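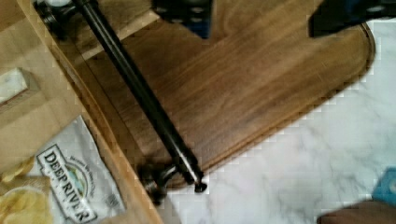
Handgelenkkamera: Nussbaumbrett mit schwarzer Stange, links das helle Brett mit Chipstüte, rechts Marmor. Bild ziemlich unscharf.

Laborbuch Greifen / Küche, 26. Januar 2020

Stand: Stangengriff, Wahrnehmung neu aufgesetzt. Zweig heißt jetzt skudlow-achse, der alte Zweig bleibt liegen bis der Vergleich durch ist. Bitte nicht löschen!

Problem von letzter Woche besteht weiter. Achsenschätzung der Stange springt. Zwei Kandidaten, die sich abwechseln: die Stange selbst und die Naht zwischen hellem und dunklem Brett. Beide gerade, beide diagonal im Bild, beide mit ordentlich Kontrast. Dem Liniendetektor ist das egal, der nimmt was länger ist. Dazu der Schatten auf dem Nussbaum, der läuft als dritte Linie mit und zieht die Mitte zur Seite.

Auf der Stange dünne Glanzlichter der Länge nach. Die Tiefe hat dort Löcher, vermutlich deswegen, noch nicht sauber geprüft. Punkte auf der Stange bekommt man praktisch nur von den Flanken. Zylinderfit mit RANSAC geht dann auf die Brettebene durch, wenn die Schwelle zu weit ist. Enger gestellt, dann findet er öfter gar nichts. Beides blöd.

Heute gemacht:
– Brettebene zuerst schätzen und abziehen, dann erst Linien suchen
– Kandidaten verwerfen, die keine Punkte über der Ebene haben (Schatten fliegt damit raus)
– Maske für die Finger neu gezeichnet, die alte war für den vorigen Montagewinkel. Der mittlere Finger ragt von oben rein, der rechte liegt in der Ecke, beide fast schwarz, Stange auch fast schwarz. Ohne Maske verschmilzt das beim Anfahren zu einem Segment.
– Belichtung fest, Automatik aus. Der Marmor hat sonst alles runtergezogen

Die Naht ist der hartnäckige Fall. Das helle Brett hat einen erhöhten Rand auf der Nahtseite, der steht also auch über der Ebene und überlebt den Höhenfilter. Idee: Breite mit reinnehmen. Stange hat links und rechts eine Kante, dicht beieinander, parallel. Der Rand hat auf einer Seite einfach helles Holz bis sonstwohin. Als Kantenpaar suchen statt als Einzellinie. Hab das in Wedis schnell als Nachfilter eingebaut, Parameter stehen noch hart im Code (ja, kommt in die Konfig).

Offline auf den Aufnahmen aus Skimcombe laufen lassen, 1172 Bilder, davon 409 mit Naht als Störkandidat von Hand markiert. Alter Zweig nimmt in 70 davon die Naht als Stange. Neuer Zweig: Lauf noch nicht fertig, Rechner ist mit dem Planertest belegt. Zahl nachtragen.

Endpunkte: Oben und unten sitzt je eine Halterung, dunkles Metall, die untere mit so einem gebogenen, gelenkartigen Stück, dahinter noch eine kleine runde Kappe. Der Detektor zählt die Kappe mit zur Länge, damit rutscht der Mittelpunkt nach unten. Für den Griff in der Mitte wahrscheinlich verschmerzbar, für den Griff nahe der Halterung nicht. Vorschlag: Kantenpaar dort abschneiden, wo die Breite aus der Toleranz läuft, also an der Halterung. Noch nicht implementiert.

Planung: Venckus liefert für den Anflug von oben brauchbare Bahnen, aber die Kollisionsgeometrie kennt nur den Marmor und die Bretter. Die Tüte fehlt (DEEP RIVER, weiß, zerknittert, liegt unten auf dem hellen Brett). Chips daneben auch nicht drin. Primitive dafür lohnt nicht, lieber die Restpunkte über der Brettebene als Voxel reingeben und gut. Grober Kasten um alles würde den Bereich um die untere Halterung mit sperren, die liegt ja genau auf der Naht.

Der kleine weiße Block links am Bildrand (Käse? Marmorstück?) wird vom Segmentierer abwechselnd erkannt und wieder verloren. Für den Griff egal. Für die Voxel nicht, sonst flackert die Karte und der Planer plant dauernd neu. Zeitliche Glättung rein, 1000 ms Haltezeit mal als Startwert.

Kompression: Am abgerundeten Rand vom Nussbaumbrett zum Marmor sieht man richtig Treppen. Der Kantenfinder macht daraus kurze Stückchen, die alle achsparallel liegen. Bisher nur Schönheitsfehler, die fliegen über die Mindestlänge raus. Trotzdem prüfen, ob wir den Strom vom Handgelenk unkomprimiert kriegen, notfalls mit weniger Bildrate. Die Unschärfe löst das natürlich nicht, dafür vor der Messung kurz anhalten und erst dann schätzen.

Offen:
Lauf mit neuem Zweig auf allen Skimcombe-Bildern, Zahl hier eintragen
Endpunkte über Breitentoleranz
Parameter aus dem Code in die Konfig
Voxel aus Restpunkten an Venckus übergeben, Haltezeit testen
Extrinsik Handgelenkkamera nochmal kalibieren, die Stange liegt in der Projektion leicht neben den Tiefenpunkten. Könnte auch Zeitversatz sein, erst im Stand prüfen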